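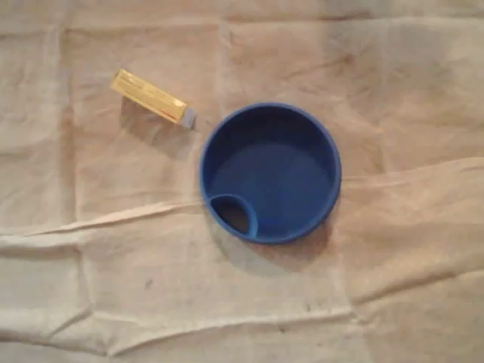

A Yellow Box, a Blue Bowl and 2,000 Tries

Hubert Zieliński takes the handles, looks at the cloth for a second, and starts. The arm comes down, the fingers close, the box goes up and over and into the bowl. He lets go, taps a key to save the recording, and puts the box somewhere new. Then he does it again.

He is on number 584. The goal for this set is 2,000, and he would like to be there by the end of September.

Zieliński works for Gruveck, a small company in Lokska that wants to sell sorting arms to repair shops and parts counters. The arms are cheap ones, built from hobby servos and printed plastic. Gruveck does not write out a program telling the arm where to go. A person steers it through the job many times, the computer stores the camera pictures along with the position of every joint, and a learning program is trained on the result. Each run from start to finish is called an episode. A good one takes him 9 seconds.

"People expect the computer part to be the work," he says. "I spend maybe one afternoon a week on that. The rest is moving the box."

Moving the box has rules. The company's first set of examples, called Arroyo, had 1,163 episodes in it, and most of them started with the box in nearly the same place. The arm learned the place very well. When a visitor set the box a hand's width to the left, the arm reached for the old spot, closed on air, and carried the air to the bowl. Gruveck kept Arroyo on a drive and started over with a second set, Himoleck, which is the one being recorded now.

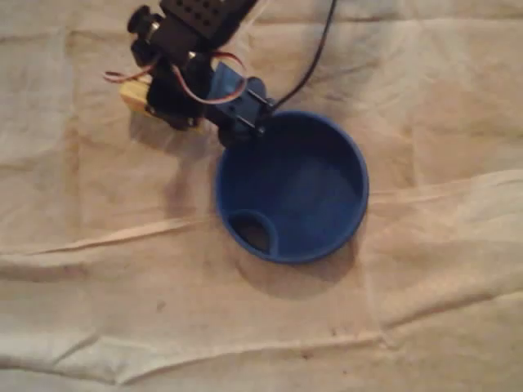

For Himoleck, Zieliński works from a printed sheet. It tells him which part of the cloth to start in and how to turn the box: lengthwise, crosswise, or on a slant. The bowl moves too, though less often. Every so often he pulls at the cloth and lets it settle however it likes. A smooth table would be easier on the arm, but the shops Gruveck has in mind put things down on rags, mats and moving blankets, and a fold can tip a light box just enough to spoil a grip.

Shadows were another lesson. The early recordings were all made in the morning, under the same light. Now he records at different hours and sometimes with the blinds down, so that the program sees the bowl's shadow fall in more than one direction.

Mistakes are sorted into two piles. If he misses the box, backs off and gets it on the second try, the episode stays. The learning program needs to see how to recover, and there is no way to act that out convincingly. If he bumps the bowl so hard that it leaves the work area, or forgets what the sheet said, the episode is deleted.

He has also had to change how he drives. In the Arroyo recordings he would stop above the box and think. The trained arm stopped there as well, and on some runs it never started again. He now decides on his grip before he presses record.

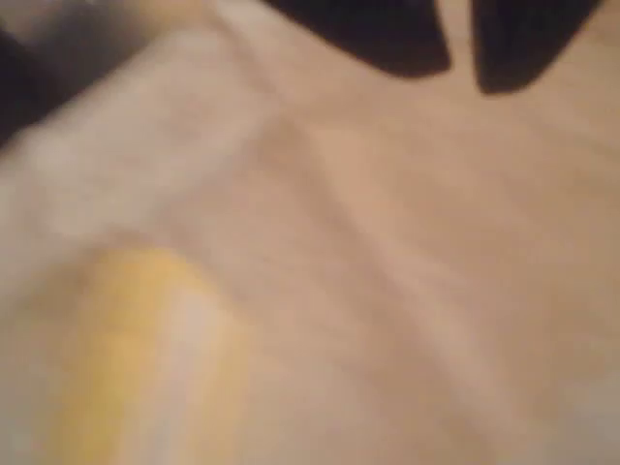 Kazimiera Ostrowski

I asked for a turn and was given the handles for a short stretch before lunch. The motion is simple enough to understand. Getting the two fingers on either side of a narrow box is harder, because your own hand feels nothing when they touch. I pushed one tip into the cloth, dragged a wrinkle along with it, and turned the box the wrong way. Zieliński told me to come straight down from higher up and to watch the gap between the fingers instead of the box. That helped. Two of my episodes were kept.

He wants more drivers for the same reason he wants more light and more wrinkles. Everyone has habits. He lifts high and lowers slowly, and a program trained on him alone does the same. Gruveck plans to bring in two part-time people for the second half of the set, with half an hour of practice each and the same printed sheet.

After that comes a first training run, then a week of testing with the box in places no one has recorded. The company will look at where the arm fails and write a new sheet covering those spots. Zieliński expects the corners of the cloth to be the trouble, along with anything close to the rim of the bowl.

When I left he was on 611 and had stopped to straighten a cable.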